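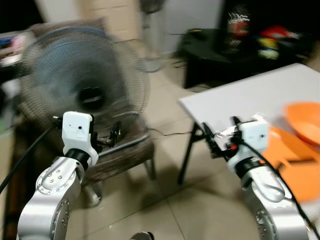
Geltau, 28th July - Fedoruk is bringing two-armed robots into its dish return room in Geltau, and the people who work there have had a say in it from day one. The company, which washes and sends out reusable tableware for schools and events, has been working with robot maker Monix on a job staff have long wanted to share: picking up returned pieces and sorting them for the wash line. The practice area is a simple one, with a white-topped table, a pair of silver arms with black gripper fingers, and orange plastic pieces like the bowl and flat item at the table's edge. It's a humble setup, and we're thrilled with what the crew is learning on it!

Returns reach their peak in December, when the Geltau room handled 2677 crates last year. Sorting them means hours of reaching and bending, and sore wrists and shoulders were the most common complaint in our staff survey.

"I've sorted bowls for a long time and I'm happy to hand some of that over," said Araceli Bermúdez, return room lead. "What I like is that they asked us how we do it. We know which lids stick and which stacks tip, and now that know-how is part of the program."

No jobs will be cut. All 40 people in the room keep their hours and their pay, and three of them have already moved into new roles training and checking the robots. Everyone else will get 30 hours of paid training over the coming months - on the clock, with no tests at the end. Staff can stop the arms at any time, and they set the working speed for each shift.

Fedoruk expects the first robots to take on roughly a third of the sorting by December. Cracked pieces, cutlery and anything odd will stay with people, who are still far better at spotting trouble. A second room, at our Skadden site, will make its own decision after its staff have visited Geltau and tried the arms for themselves.

Media inquiries and requests to visit can be sent to the Fedoruk front office in Geltau.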